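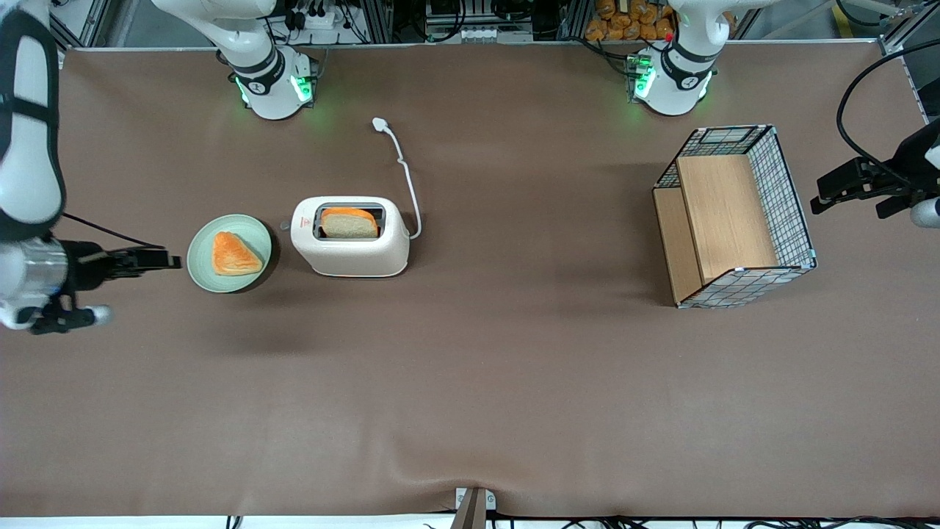 Fig. 3. Work surface, two arms, round plate.

Sellers will round up if you let them, one agent at Merkgate told us, and a balcony gets counted as a room the minute it has a door on it. Others put it more mildly. Same point though.

4.2 Floor area in the listing text

We took 500 flat listings from Bevby and Korkness, all live in January, and read each against the plan lodged with the sale. Studios left out. So were flats with no plan, mostly older blocks on the Korkness side.

Stated area matched the plan in most cases. In 61 it did not, and in 49 of those the listing gave the larger figure. Usual cause: balcony or storage locker added in without saying so. Loft space under a sloping roof came up too, but less often than we expcted. We followed the Angelovski rule for sloped ceilings throughout, even where the agent clearly had not.

Wording matters here. Listings with "spacious" in the first line were no more likely to overstate. Ones that gave area only as a range were, though the group is small and we would not lean on it.

Asking price per square metre was worked out twice, once on stated area, once on plan area. Gap widest for top floor flats with two balconies. Korkness prices are are treated separately in 4.3, as the service charge there is folded into the asking price.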